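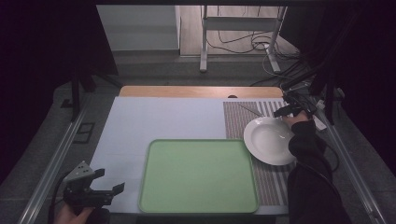
## 4. Trying out the two hand-held grippers

Right, if you've got through section 3 the rig is bolted together and the Korow controller is talking to your computer. Now for the bit I like best, which is finding out whether the grippers suit your hands and your jobs before you commit to a week of recording with them. I did all of this at the Stinham workshop with the older Kinnear jaws first and the Grastent ones after, and I've kept the steps in the order that gave me the least swearing.

**Before you start:** both cables should be plugged in at the controller end and the status light should be steady. If it's blinking, go back to 3.6.

1. Lay the sheet over the table and smooth it down. A wrinkle will catch a jaw tip sooner or later, usually when you're reaching for something flat.
2. Put out a tray, a placemat, a plate and a table knife. You can swap these for whatever your own job needs, but do keep at least one thing with a rim and one thing that's thin and lies flat. Those two tell you most of what you want to know.
3. Pick up the left gripper and let the cable fall away behind your wrist. Same again on the right.
4. Open both grippers fully and hold them still, clear of the table, until the controller beeps. It takes 5 seconds. Mine missed the beep twice when I had the right one resting on the plate, so don't lean on anything.
5. Squeeze each one shut and let go, slowly. The reading on the controller should climb to 1000 and drop back to zero. Anything that stops short wants recalibrating (see 4.3).

> **Note:** left and right are set in the controller by which socket you used. If the wrong reading moves, swap the plugs over and do step 4 again.

### 4.1 The plate test

Come down on the rim from above, close, lift a hand's width, put it back. Do it with the right gripper, then the left, then with one on each side. I look at how much the plate tips as it leaves the mat. With the Kinnear jaws I had to come in at quite an angle to stop it swinging, whereas the Grastent ones were happy coming straight down.

### 4.2 The knife test

This one's fiddly! Try it on the placemat first, where there's a bit of give under the handle, and then on the bare sheet. Go for the middle of the handle. If you can't get it in five goes, try turning the gripper so the jaws close across the knife – it feels odd for the first few minutes and then it doesn't.

> **Caution:** use a blunt knife. The jaws close harder than you'd think and a sharp one can spin round in them.

### 4.3 If a reading is off

Menu, then Hand units, then Zero. Code 71 means the gripper moved while it was being zeroed, so just run it again. Code 202 is a cable fault, and nine times out of ten it's the plug at the rail end that has worked loose. Push it home until it clicks. I've been meaning to add a strain clip there since August and still haven't.

### 4.4 Writing it down

Keep a line for each set of jaws: plate, knife, how your wrists felt at the end. Put the firmware version next to it too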